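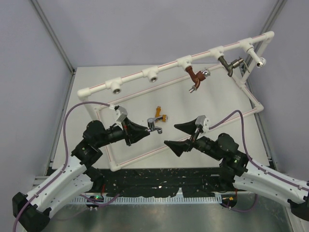
Lisdale court sets trial date in warehouse burglary case

Mar 9, 2026

A circuit court judge in Lisdale has ordered two men to stand trial in July on charges tied to a series of break-ins at the Rirneck storage park on the east side of the city. Both defendants entered pleas of not guilty at a hearing that lasted 30 minutes.

The men, who are both residents of Lisdale, are charged with burglary of a commercial building, possession of stolen property and criminal damage. One of them faces a further charge of attempting to alter business records. Their attorneys told the court that they will contest all counts.

According to the charging document, the break-ins took place over a period of several months and affected 33 rented units. The units were leased to small contractors, a catering supplier, a church and a number of private households. Items reported missing include copper cable, hand tools, two generators, boxed kitchen equipment and a set of stage lights. The total loss is still being calculated because several tenants kept no written inventory.

Prosecutors say entry was made in most cases without visible damage to the outer gate. The gate is controlled by a keypad, and each tenant is issued a personal code. The system, supplied and maintained by Hokell under a service contract, keeps a log of every code used and the time at which the gate opened and closed. Investigators obtained the log under a warrant and compared it with tenant statements.

The comparison is expected to form a central part of the state's case. The charging document says a single code was used to open the gate on 439 occasions during the period under review, many of them between midnight and 4 a.m. The code had been assigned to a tenant whose lease had ended and was never removed from the system. Prosecutors allege that one of the defendants, who had worked on the site as a temporary laborer, obtained the code while employed there.

The defense disputes this reading. In a written motion filed before the hearing, attorneys for the former laborer argued that the log records the use of a code but does not identify the person who entered it. The motion states that the code had been written on a card kept in the site office and could have been seen by any visitor. It asks the court to exclude the log entirely or, failing that, to require testimony from a technician who can explain how the records are created and stored.

The judge declined to rule on the motion from the bench. A separate evidentiary hearing will be held before the trial, and both sides were told to submit their lists of technical witnesses in advance. The state indicated that it will call an employee of Hokell and an independent examiner. The defense has retained its own examiner, who has not yet been given access to the full data set.

A second dispute concerns the search of a rented garage on Dalsgaard Avenue, where police recovered part of the missing property. Officers entered the garage under a warrant that listed the building by its street number but gave the wrong unit letter. The error was corrected by hand at the location after a phone call to the issuing magistrate. The defense argues that the correction was not properly documented and that everything found inside should be suppressed.

Prosecutors responded that the warrant affidavit described the garage in enough detail to remove any doubt, including the color of the door and its position next to the alley. They also said the phone call was recorded by the county dispatch center and that the recording has been turned over to the defense. Written arguments on the point will be filed ahead of the evidentiary hearing.

Both defendants remain free on bond. The conditions require them to surrender their passports, stay away from the storage park and have no contact with current or former tenants. A request by the state for electronic monitoring was denied. The court noted that neither man has a prior felony conviction and that both appeared for every scheduled hearing.

The judge also denied a request to try the two cases separately. Counsel for the second defendant had argued that the gate log does not concern his client, who never worked at the site and is linked to the case mainly by the lease on the garage. The court found that the alleged offenses share enough evidence to justify a single trial - but left open the possibility of revisiting the issue if the log is admitted with limits.

Police first opened the investigation after a contractor arrived at the storage park to collect equipment and found his padlock replaced with one of a similar type. Staff then checked neighboring units and found other locks that did not match the tenants' keys. The replacement locks appear to have delayed discovery of the losses, and some tenants did not learn that their units had been entered until they were called by detectives.

The operator of the storage park has since canceled all inactive gate codes and now requires tenants to set a new code when a lease is renewed. It has also moved the key cabinet out of the front office. Several tenants have filed claims against the operator in civil court. Those claims are on hold until the criminal case is resolved.

Recovered property is being held as evidence at the county facility. Tenants who have not yet given a statement may do so at the Lisdale police records counter, and should bring a copy of the lease along with any receipts, serial numbers or photographs. Items that are not needed for trial can be released early if both sides consent in writing. So far, consent has been given for the church's stage lights and for one of the generators.

Jury selection is expected to take two days. If convicted on the burglary counts, each man could face a prison term and an order to pay restitution to the tenants.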